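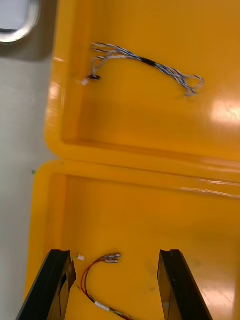 Lenuța Bratu wrote on 21/02/2020:
> The Brerkis sandbox flags 431 of the samples as evasive. Our rerun
> on Tosunine confirms only 44 of those. Is the timing check too strict?

Yes, for this set. Brerkis marks any sample that sleeps past the trace window, including installers that wait for user input. I raised the window on the Pravenberg host in January and most of those flags went away. 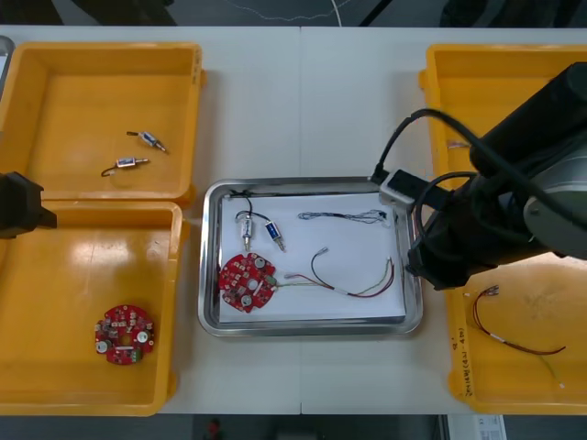
The remaining ones query the CPU vendor string before unpacking, so they should keep the label. Two crash under Tosunine and need a manual look. Please hold the label file until the Timmermans hashes are merged.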